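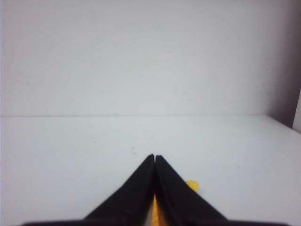
Édgar Ayala hat mir seinen Bürostuhl überlassen und sitzt selbst auf einer Kiste. Er schreibt bei Velten die Greifsoftware, und ich wollte eigentlich nur eine halbe Stunde bleiben. Am Ende waren wir bis kurz nach acht da, der Kaffee war längst alle.

Ich frage ihn, womit er gerade am meisten Zeit verbringt. »Mit dem Wort ›zu‹«, sagt er und lacht. »Wann ist ein Greifer zu? Der Motor meldet einen Wert, die Kamera am Handgelenk sieht etwas anderes, und dann musst du dich entscheiden, wem du glaubst.« Sein Modul heißt Danero und vergleicht beides, 18 Mal pro Sekunde. Früher lief das im Planer mit, und das muss ziemlich furchtbar gewesen sein.
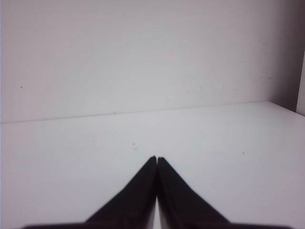
»Der leere Griff ist mein Lieblingsfall«, erzählt er weiter. »Finger zusammen, nichts dazwischen, und die alte Version fährt trotzdem stolz zur Ablage!« Heute bricht Danero ab und gibt dem Planer einen Grund zurück, den auch ein Mensch lesen kann. Darauf besteht er. Er hat zu viele Abende mit Fehlercode 7 verbracht, sagt er, und der hieß damals einfach alles.

Ich will wissen, warum es ausgerechnet Spielzeugessen und Geschirr sein müssen. Ayala zuckt mit den Schultern. »Der Mais ist dick und hat diese Reihen, da findet die Segmentierung überall Kanten. Am Anfang hatten wir auf einem einzigen Kolben etwa 300 Kandidaten für einen Greifpunkt. Völliger Quatsch natürlich.« Jetzt wird erst die Außenkontur gesucht und dann alles verworfen, was innen liegt.
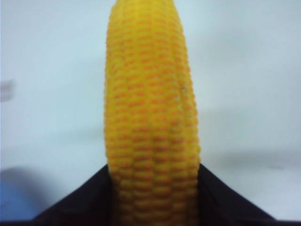

Maiskolben zwischen den Greiferfingern, aufgenommen am Handgelenk.

Und die Teller? Da wird er plötzlich ernst. Ein Rand ist dünn, er ist gebogen, und wenn Licht darauf spiegelt, hält die Tiefenschätzung den Glanz gern für ein Loch. Estrella, das Planungswerkzeug, bekommt deshalb zu jedem Punkt noch mit, wie sicher sich die Wahrnehmung ist.

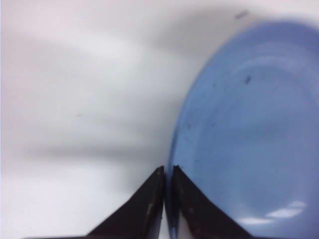
»Man muss die Finger links und rechts vom Rand haben, bevor man überhaupt ans Schließen denkt«, sagt Ayala. Also plant Estrella den Anflug entlang der Kante und rechnet ihn kurz vorher noch einmal neu. Das kostet 215 Millisekunden – ihm ist das zu viel, seinen Kollegen völlig egal.

Im Juni soll der Abspieler für Logdateien fertig sein, Arbeitstitel Brukudau. Den Namen erklärt er mir nicht, auch auf Nachfrage nicht. Dafür zeigt er mir noch die Zeitleiste, auf der Kamerabild und Fingerstellung nebeneinander laufen, und findet beim Scrollen prompt einen Fehler. Ich habe dann meine Jacke geholt, er hat weitergetippt.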